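Posted by the Clorno tooling account
Fri 7 September

1/ This week I moved our recording software, Tanent, to a new way of matching clocks. I write the notes as a thread so I can find them later.

2/ The problem was simple to say. The glove data and the fixed camera data did not agree in time. In August the gap was around 46 ms, and it became larger in long recordings.

3/ First I blamed the camera driver. I spent two days there and I was wrong. The glove process put its time stamp on a packet when it was written to disk, and the disk queue was slow.

4/ Now each packet gets its stamp at arrival, before the queue. The change is eight lines of code. The test for it is much longer.

5/ Same place, two views: one from the fixed camera and one from the gripper camera. 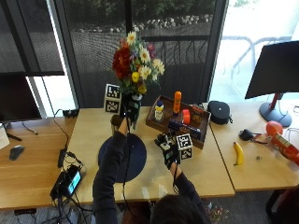
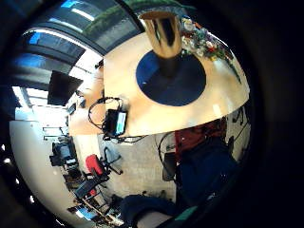
WHAT IS STILL OPEN

6/ Cube poses. When a hand covers most of a marker, the tracker in Chraibi still gives an answer, and it can be a bad one. I want it to return "unknown" in this case. The planner can live with a hole, but it cannot live with a wrong pose.

7/ The wide lens. Our distortion model is fine in the middle and poor near the rim. I will try one more parameter before I change the whole model.

8/ Replay. I ran 547 old episodes through the new code, and 228 need their time stamps fixed again. The script for this is in the Fladport branch. Please do not merge it yet, the error messages are not clear enough.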